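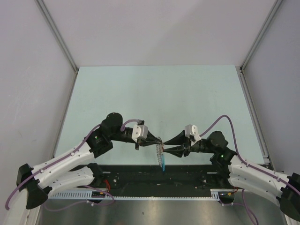 Category: Weather Stations & Measurement

Community > Weather > Rain and Snow > Gauges

Tipping bucket reads low after snow, how to correct the daily total?

I run a Barreto gauge on a post in an open yard at 3027 feet. It has a plain funnel with no heater. In warm months the daily total matches my manual cylinder closely. After snow the tipping bucket reports almost nothing on the day itself, then adds rain on the next clear day. We had a late storm in May and the log put nearly all of it on the wrong date. Is there a setting in the Zunlow console to shift the total, or do I have to edit the records by hand? I would like the monthly sums to be usable for comparison with other stations.

Posted by fliser_ridge, Aug 24, 2021

eko_north
No setting will do this. The console records a tip when the bucket tips. Snow sits in the funnel until it melts, and the tip is logged at that time. Some of the snow also blows off the rim or evaporates and is never counted.

The usual method is manual. Take the funnel and inner tube out of your cylinder before snow is forecast and let the outer cylinder catch it. At your normal observation time, bring the cylinder indoors, add a measured amount of warm water, pour the melt into the inner tube, read it, and subtract the water you added. Enter that value as the day's precipitation. Then delete the melt tips from the following day, or the event is counted twice.

If wind was strong, the cylinder will also read low. In that case take a core from a flat board where the snow has not drifted, and melt the core. Note in the remarks which method you used. Record new snow depth separately, and don't convert it to water with a fixed ten to one ratio. Spring snow is often much wetter than that.

barogram200
just get a heater for it. mine works ok

dewpoint_dan_k
A heater fixes the timing but not the catch. If it runs too hot, light snow evaporates off the funnel and you lose more. It also needs power at the post. For monthly sums I would keep the manual reading as the official value and leave the tipping bucket for rain. A wind shield helps either gauge. Check the level of the bucket as well, as frost can tilt a post by spring.

Related topics
Console clock drifts after battery change
How far from a fence should a rain gauge be?
Equinox day length is longer than 12 hours
Trace amounts: when to log them
Snow board size and placement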